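Skills practice > Materials and models
Topic: Practice skin pads going shiny and creased
Started 20/02/2025

tidewater_knots
I have two silicone skin pads, a Cudix and an older Sarik. The Cudix has been fine. The Sarik has started to get a network of fine lines on the top layer and it looks shiny under the lamp, almost damp, though it's dry when I touch it. It also picks up every bit of lint in the room.

Is this the end of the pad or can it be cleaned up? I paid 40 dollars for it and I don't want to buy another one yet. I mostly do simple interrupted and some running stitches, an hour at a time.

pburrow
How do you store it? Mine got lines like that when I kept it rolled up in a drawer. Silicone takes a set if it sits bent for weeks. Lay it flat.

tidewater_knots
It was folded over in a zip bag with the thread and the blade handle on top of it, so that could be it. The Cudix came in a tray and I put it back in the tray every time.

glovebox_9
Shine is usually oil coming up to the surface. Wash it with dish soap and lukewarm water, pat it with a towel that doesn't shed, leave it out overnight. Then a very light dusting of cornstarch. Too much and it gets into the needle holes and the thread drags.

Don't use alcohol wipes. I did that on a Hubáček pad and the top layer went chalky in one corner.

mossline
I'd skip the cornstarch. I used it for a year and it cakes. Now I wash and air dry and nothing else. Yes it picks up lint, then you wash it again.

glovebox_9
It cakes if the pad is still damp when you put it on. Mine doesn't cake.

mossline
Mine was dry. We can disagree on that one.

fourth_throw
I don't see why creases matter. Real skin has lines in it. If the layers are still bonded and the needle goes through without tearing out, keep using it. I have a Prerngate pad with 179 passes through the middle strip (I keep a tally on masking tape) and it looks terrible and it still holds a stitch at the edges.

The things I would throw a pad out for:
– the top layer lifts off the one under it
– stitches pull through with normal tension
– old cuts open up on their own when you set the pad down

pburrow
I'd add tackiness to that list. Once the surface grabs the thread you start pulling harder than you should, and you carry that over to the next pad.

tidewater_knots
Washed it the way glovebox_9 said, no cornstarch so far. Left it flat on a baking sheet for two days. The lint is gone. The lines have not changed much and there is still a little shine. It holds a stitch fine, so it stays.

Mine isn't the only one that looks like this, either. Fine creases running across each other over the whole lit part here, a bit of gloss, and a faint seam just to the left of the open jaws.

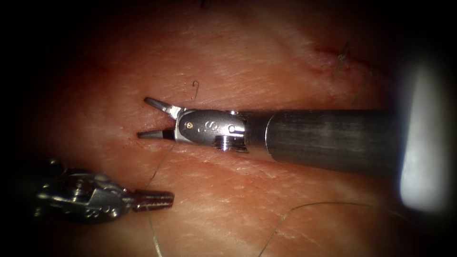
fourth_throw
A seam doesn't bother me as long as it stays shut when you bend the pad. Check it from the back too. If you can get a fingernail into it, stop putting stitches near it and move over to a fresh area. I mark off areas like that with a pen so I don't drift back into them.

mossline
Does pen come off? I tried a skin marker on the Cudix in March of last year and the line is still there.

fourth_throw
No, it's permanent. I don't mind it.

glovebox_9
Ballpoint bleeds, too. It turned into a blue smear on mine within a week. I run a strip of paper tape down the side and put tick marks on that.

tidewater_knots
Tape sounds better to me. I'll turn the Sarik end for end and work on the side I haven't used. The seam feels closed front and back on mine.

Does anybody know if the Sarik refill layer fits the Cudix tray? It looks a little wide.

pburrow
It's wide. I trimmed mine with kitchen scissors and it sits flat. Cut it a bit at a time.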